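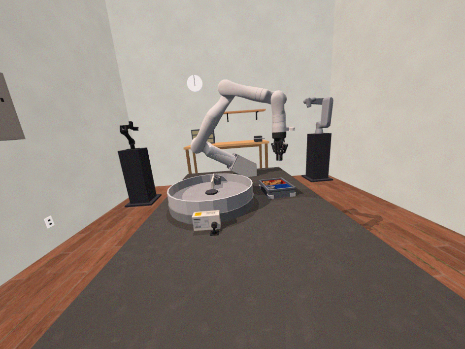

Robotique d'apprentissage, séance 4
Montrer une tâche au robot : à la main ou à distance
Notes de cours, version du 28 mars 2021

Bon, on reprend là où on s'était arrêtés. La dernière fois, je vous avais laissés avec une question : si je veux que le bras pousse un manche de joystick, est-ce que j'écris la trajectoire moi-même ou est-ce que je la lui montre ? Aujourd'hui on la montre, et on va voir que « montrer » recouvre des choses assez différentes.

1. Le guidage à la main

On met le bras en compensation de gravité, on l'attrape par le poignet et on l'emmène. Le robot enregistre ses propres angles articulaires, donc pas de problème de correspondance entre mon corps et le sien. C'est très agréable sur un vrai bras (ceux qui ont essayé en janvier s'en souviennent !), mais il y a deux ennuis. D'abord, ma main et mon avant-bras passent devant la caméra, et l'image enregistrée ne ressemble plus à ce que le robot verra quand il travaillera seul. Ensuite, on pousse souvent plus fort qu'on ne croit, et les mouvements fins en souffrent.

En simulation, évidemment, il n'y a rien à attraper. On peut déplacer la pince à la souris, mais je vous le déconseille pour les rotations, c'est pénible.

2. La téléopération

Je reste à mon poste et je commande le bras avec autre chose : une manette, un casque avec ses poignées, ou un petit bras maître que je bouge et que le robot suit. Dans notre scène de TP, sous Kunetar, c'est le grand bras blanc du milieu que vous pilotez. Les deux petits bras sur leurs socles noirs, de chaque côté de la table, restent immobiles pour cet exercice - ne cherchez pas à les brancher, on en reparlera quand on fera du bimanuel.

Petit piège classique : dans quel repère est-ce que je commande ? Si j'avance la manette, la pince avance-t-elle dans le repère de la base ou dans le sien ? Choisissez, notez-le dans votre fichier, et n'en changez plus en cours de route. J'ai perdu une après-midi entière là-dessus.

Pensez aussi au retard. Une commande envoyée à l'instant t agit un peu plus tard, et si vous enregistrez l'observation et l'action avec des horodatages décalés, le modèle apprend le décalage avec le reste.

3. Ce qu'on garde d'une démonstration

À chaque pas : les images, les angles, l'ouverture de la pince et l'action commandée (pas seulement la position atteinte, j'insiste). Gardez les hésitations légères et les rattrapages, ils apprennent au robot à revenir quand il s'écarte. Jetez les essais où vous vous êtes arrêtés pour réfléchir.

Travail à rendre

Enregistrez 56 démonstrations par binôme : la pince part du dessus de la table, côté droit, rejoint le joystick et le pousse vers la gauche. Variez un peu le départ. Coupez à 700 pas maximum. Entraînez ensuite un clonage de comportement simple, avec 3 graines différentes, et comparez les courbes.

À lire avant la prochaine séance : le polycopié de Guangming Song sur les erreurs qui s'accumulent, surtout la deuxième partie. Les fichiers sont à déposer dans le dossier Majimbun du groupe.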